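4 Setting up the Carnby desk timer

This section covers the Carnby timer, model 801, and the Carnby timer with remote switch, model 3161. The steps are the same for both unless a note says otherwise. Read section 3 (Safety) before you start.

4.1 Before you start

You will need:
- the timer
- the backup battery (packed in the small bag with this manual)
- a small crosshead screwdriver
- a wall socket or an extension lead in good condition

Caution: Do not plug the timer into an adaptor that is already plugged into an extension lead.

Caution: The timer is for indoor use. Keep it out of bathrooms, and away from sinks and radiators.

4.2 Fitting the backup battery

The battery keeps the clock and your saved programs during a power cut. It does not switch anything on or off.

1. Make sure the timer is unplugged.
2. Turn the timer over and undo the screw on the battery cover.
3. Lift the cover from the side marked with an arrow.
4. Put the battery in with the + sign facing you.
5. Replace the cover and tighten the screw. Do not overtighten.

Note: Timers sold before April were supplied with the battery already fitted. Pull out the clear plastic tab and go to 4.3.

4.3 Setting the clock

1. Plug the timer into the socket and switch the socket on. The display shows 12:00 and flashes.
2. Hold down CLOCK until the hour stops flashing and stays lit.
3. Press + or - to set the hour. Hold the button to move faster.
4. Press CLOCK once. Set the minutes in the same way.
5. Press CLOCK again to save.

If you press nothing for a while during these steps, the timer goes back to the flashing display and you will have to begin again at step 2.

The clock does not change for summer time by itself. To move it forward or back by one hour, press CLOCK and + together. A small S appears beside the hour.

4.4 Making your first program

A program is one ON time and one OFF time. You can save up to 12 programs.

1. Press PROG. The display shows P1 ON.
2. Set the hour and minutes with + and -, pressing PROG after each.
3. The display changes to P1 OFF. Set the time in the same way.
4. Press DAYS until the days you want are lit.
5. Press PROG to save. The display moves on to P2.
6. Make another program, or press CLOCK to finish.

Note: Where two programs overlap, OFF always wins. If a lamp goes off earlier than you expected, look for a second program with an OFF time in the same part of the day.

4.5 Connecting your equipment

1. Switch off the lamp or other item at its own switch.
2. Plug it into the timer.
3. Press MODE until AUTO is shown.
4. Switch the item on at its own switch. It will stay off until the next ON time.

To run several low-power items together, plug an extension lead into the timer and the items into the lead. Add up the ratings on their labels and check that the total is below the limit printed on the back of the timer. The limit printed on the lead must not be passed either.

Caution: Never use the timer with a heater, an iron or anything else that could start a fire if it came on in an empty room.

Caution: Unwind a reel-type lead fully before use. Lay leads where they will not be walked on or trapped under furniture.

Model 3161 only: the remote switch works in AUTO and in ON. To pair it, hold its button for 2 seconds while the display shows rF.

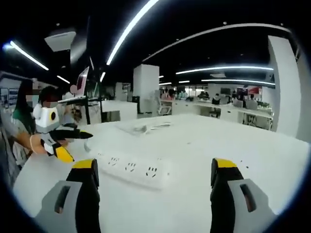
Fig. 4: Power strip with three visible outlets on a white table.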